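Home | Projects | Reports | Partners | Contact

Lolent Teaching by Demonstration – Second Progress Report
April 2019
Prepared by Thenmozhi Chowdary for Hala Chraibi, Grodine Fund

1. Where we are

This report covers the work done since our February report. The project is teaching a robot arm to handle cloth from demonstrations given by a person, either by moving the arm by hand or by driving it from a remote control station. The first task in the plan was picking up a soft item and setting it in a tray. That task is closed. The second, folding a single flat piece of cloth in half, is where nearly all of our time has gone, and it is about two weeks behind the plan you approved.

The delay came from two places. The leader arm, the small one the operator holds during remote control, had a worn joint that made the wrist drift. We stopped recording until it was replaced. We also threw out a set of early folding demonstrations after finding that the wrist camera and the joint readings were out of step with each other. The recordings looked fine when played back one at a time, and the problem only showed when we lined them up. We have added a check at the start of each session so that this is caught the same day.

No change to the end date is requested. We do want to change the order of two later tasks, as explained in section 6.

2. Demonstrations recorded

The target for this period was 900 usable folding demonstrations. We have just reached it. A demonstration is usable if the operator finished the fold without a restart, the logs are complete, and a second person has watched it and marked it as acceptable. The second viewing was not in the original plan. It adds staff time, but it has made the set much cleaner, and we intend to keep it.

Of these, 200 were given by hand, with the operator holding the arm near the wrist and guiding it through the motion. The rest were given by remote control. We had expected a more even split. Guiding by hand is easy to learn, and new operators are comfortable with it after a short session, but it has a problem with cloth in particular. The operator feels the weight of the arm and very little of the cloth, and tends to push down too hard when closing the gripper on an edge. Hands also get in front of the side camera. With the remote station the operator sees only what the cameras see, so whatever they use to make a decision is also available to the robot later.

Four operators are now trained on the remote station. Two of them had never used a robot before joining the project. Training takes most of a day, and we still do not count a person's first session toward the set.

Sessions are kept to 40 minutes. Beyond that the operators get tired and the motions become jerky, which shows up clearly in the joint data. We tried longer sessions with a break in the middle and saw little benefit.

3. How a folding demonstration is given

We are including the working procedure because you asked at the last call how much freedom the operators have.

The cloth is laid flat on the table by hand. The operator brings the gripper over the chosen edge with the fingers open, lowers it, and closes on the material. The edge is then lifted, carried across to the far side, and released. The gripper backs away before rising so that it does not drag the top layer with it. The operator presses a foot pedal to mark the end.

Operators choose their own path and speed. They are asked to avoid long pauses in mid-air, and to correct a poor grasp if they can instead of ending the recording. Early on we told them to discard anything with a missed grasp. That was a mistake. The robot learned from clean examples only, and when it missed an edge it had no idea what to do next. It would carry on through the fold with nothing in the gripper. Demonstrations that include a miss and a second try are now kept and tagged.

The starting position of the cloth is changed between recordings. We turn it, shift it, and sometimes leave a wrinkle in it on purpose. A printed card tells the person at the table which change to make, so that we do not drift back to the same easy layout.

4. Results with the trained robot

We train on the full set each time a new batch is accepted, then run the robot by itself on a fixed series of starting layouts. The results are mixed and I would rather report them plainly.

With the cloth square to the table and free of wrinkles, the robot completes the fold on most attempts. The edges do not always line up, but the fold would be accepted under the rule we agreed with Miklow, our testing partner. With the cloth turned at an angle, the success rate falls by about half. With a wrinkle near the edge to be picked up, it fails more often than it succeeds.

Nearly all failures happen at the grasp. Once the robot has hold of the edge, it usually finishes. The three kinds of grasp failure we see are closing above the cloth and catching nothing, closing on more material than intended so that a thick bunch is lifted, and pushing the edge along the table ahead of the fingertip. The last is the most common when the table surface is smooth. We have ordered a sheet of a rougher material to see how much of the problem is friction, though we do not want to rely on it, as the later tasks are meant to work on ordinary surfaces.

Adding the tagged second-try demonstrations made a clear difference. Before they were included, a missed grasp nearly always ended the attempt. The robot now goes back for the edge in many cases, and sometimes gets it.

5. Wrist view and grasping

Most of the review time this period was spent on the wrist camera recordings. Operators told us early on that they rely on this view for the last part of the approach and hardly look at the side view at all. Training runs with the wrist view removed did much worse, which agrees with what they said.

The question we have been working on is how far over the cloth the inner finger should be before the gripper closes. Too shallow and the cloth slips out. Too deep and it bunches. Each operator had settled on a different habit, and the robot was learning a blend of them. We have now agreed on a common way of working, with one finger well over the cloth and the other just past its edge.

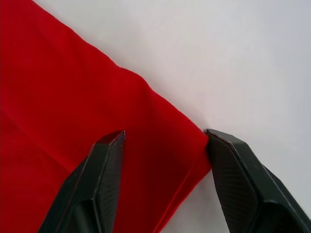

Figure 1. Wrist camera view, red cloth. The left finger is over the fabric and the right finger touches its edge.

Figure 1 also shows why the edge is hard to judge from this angle. The hem has a slight wave in it and the material doubles over between the fingers, so the line an operator aims for is not a straight one. Strong color against a pale table helps people find the boundary. We do not yet know how much the robot depends on that contrast, and cloth in paler colors will be added in the next period to find out.

The fingertips are the standard Xenos set supplied with the gripper. We looked at softer tips and decided against changing them in the middle of collection, as it would make the older recordings less useful.

6. Next period

We ask for your agreement to move the two-fold task ahead of the task of hanging cloth over a bar. Two folds use the same grasp we are already working on, and the recordings will help both. Hanging needs a new fixture, and Miklow cannot deliver it until later in the summer.

The work planned is as follows.

- Record a further batch of single folds, mostly with the cloth at an angle or wrinkled near the edge.
- Add pale cloth and at least one thinner material.
- Begin two-fold demonstrations by remote control only.
- Repeat the fixed test series after each accepted batch and send the results to Grodine as they come in.

Hand guiding will stay in use for teaching new operators what the arm can reach, but we do not plan to record more of it for folding.

7. Spending and staffing

Spending is slightly under plan. The replacement joint was covered by the equipment line, and the savings come from a technician post that was filled later than intended. The new technician has started and is looking after the remote station and the daily checks. I would like to carry the unspent salary forward to cover the extra hours for second viewing, and will send a separate request with the amounts.

Storage is filling faster than we estimated. The discarded recordings are still being held until the timing fault is fully written up, after which they will be deleted. If we go on keeping every camera stream at full size we will need another drive before the end of the summer. The cost is small and can come out of the existing equipment line.

8. Points for your decision

Change in task order (section 6). Carry-forward of salary funds (section 7). An answer on the first is needed before the next batch of operator sessions is scheduled. The second can wait for the regular budget call.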